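Kitchen and Utility | Sinks and Taps | Product Reviews

Reading time: 4 minutes

Tapsell Flexible Rinse Hose: Review

The Tapsell rinse hose is a short extension that fits to the mouth of an existing kitchen tap and allows the flow of water to be directed by hand to any part of the basin. It is supplied in white, with a threaded collar, two rubber washers and a single sheet of instructions. The review sample was bought at the ordinary retail price and was used in staff and domestic kitchens from January onwards. The findings set out below were compiled by Hacer Coşkun on behalf of the household equipment desk.

Fitting

The existing nozzle must be unscrewed before the collar is attached. On three of the four taps used for this review the task was completed by hand in a few minutes. The fourth, an older tap with a worn thread, required the thicker of the two washers and a turn of plumber's tape, neither of which is mentioned on the instruction sheet. Readers whose taps have a square or recessed outlet should check the fitting before purchase. Tapsell does not supply an adaptor, and the Budstead adaptor tried by this desk did not form a reliable seal.

The collar is narrow and has shallow ridges. It is difficult to grip with soapy hands and should be tightened before washing-up begins. Once in place it did not work loose during ordinary use, although a slight drip was recorded at the collar on one tap when the water was turned fully on.

Use at the sink

The principal merit of the hose is its reach. In a single-bowl sink, where washing and rinsing must be carried out in the same space, a fixed tap obliges the user to hold each item directly beneath the spout. With the hose fitted, a plate may be left lying in the basin and rinsed where it is. Large serving spoons, ladles and rice paddles, which tend to throw water over the worktop when held under a fixed stream, were rinsed with noticeably less splashing.
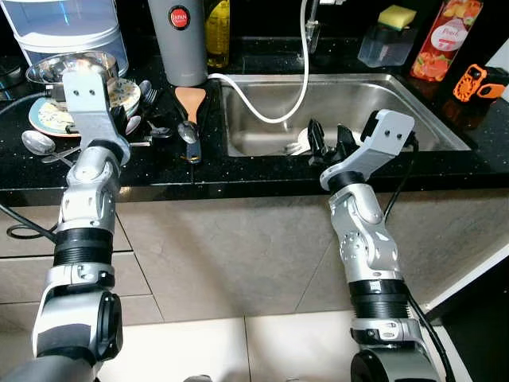 The hose is less satisfactory when it is let go. It retains a pronounced curve from its packaging and tends to spring back towards whichever side it was coiled. At moderate pressure this is a minor inconvenience. At full pressure the free end is liable to lift, and on two occasions it wetted clean crockery that had been stacked too close to the sink. It is recommended that the tap be turned off before the hose is released, and that dried plates be kept well back.

Deep steel bowls were rinsed well, the stream reaching the whole of the inner surface without the bowl having to be turned. Narrow-necked bottles gave a poorer result. The outlet is too wide to enter the neck of most insulated bottles, and the water runs down the outside. A bottle brush remains necessary. Cooking oil residue was removed only with hot water and detergent, as would be expected of any rinsing attachment.

Cleaning and durability

The white finish shows tea stains and limescale readily. A soak in diluted vinegar restored the outlet, but faint marks remained along the length of the hose. The interior cannot be inspected, and the hose should be drained and hung downwards when the kitchen is to be left for more than a day or two. The washers showed no visible wear at the end of the review period.

Comparison

The Wurker spray head, reviewed previously, offers a choice of spray and stream and has a firmer collar, but it is rigid and adds little reach. The Usutura pull-down hose is better made than either and returns to its position when released. It requires the replacement of the whole tap, however, and is not a practical choice in rented accommodation.

Assessment

The Tapsell hose is recommended for small kitchens with a single basin and a round threaded tap. It is not recommended where water pressure is high or where the draining area is immediately beside the sink. The instruction sheet should be revised to cover worn threads. Rating: 4 out of 5 for reach, 3 out of 5 for construction.

Related reviews
Wurker Two-Way Spray Head
Usutura Pull-Down Kitchen Tap
Budstead Tap Adaptors: Which Sizes Fit
Draining Racks for Narrow Worktops
Washing-Up Brushes Compared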